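Contrôle avant location - objectif manuel Karero, monture E
Fiche tenue par Wissam Tannous, atelier Omton. Révision de mars.

1. Baïonnette
Serrage des vis : conforme. Jeu en rotation : néant. Légère usure du chromage côté ergot, sans incidence sur le tirage.

2. Bague de mise au point
Course complète sans point dur. Butée infini dépassée de 2 mm sur l'échelle - à reprendre si l'écart augmente.

3. Diaphragme
Lamelles sans trace d'huile. Fermeture régulière jusqu'à f/16. Crans francs, sauf entre f/2,8 et f/4.

4. Lentilles
Frontale : 3 micro-rayures en périphérie, invisibles à pleine ouverture. Arrière : propre. Pas de voile à la lampe rasante.

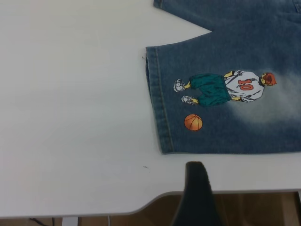
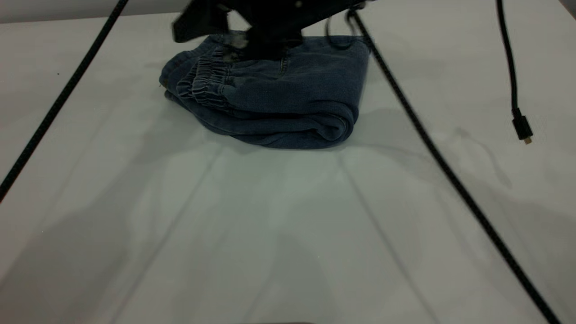
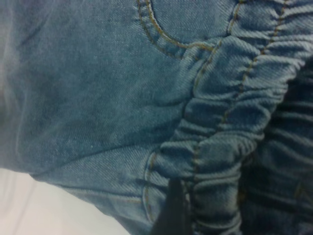
5. Essai de définition
Prises de vue sur trépied Mersha, retardateur 2 s, stabilisation coupée, 300 ISO interdits par le boîtier d'essai, donc 320. La mire seule ne suffit pas : elle est plane et trop contrastée. Compléter par un textile à armure fine. Comparer centre et angles à f/2,8 puis f/8. Résultat : angle inférieur droit un peu mou à f/2,8, homogène à f/8.

6. Accessoires
Bouchon arrière : présent. Bouchon avant : remplacé par un Kitarton, pince un peu lâche. Pare-soleil : filetage à nettoyer.

Conclusion : apte à la location. Prochain contrôle après 31 sorties ou tout choc signalé.

Commentaires

pentaprisme_69
Pour le point 2, vous mesurez la butée à quelle température ? Le mien bouge de presque 1 mm entre l'hiver et l'été.

W. Tannous
À 20 °C, objectif posé en atelier depuis la veille.

Maud
J'ai eu le même cran mou entre 2,8 et 4. Bille encrassée, réglé en dix minutes.

grainfin
Il manque le contrôle du centrage. Une étoile de Siemens aux quatre coins et l'angle mou s'explique peut-être.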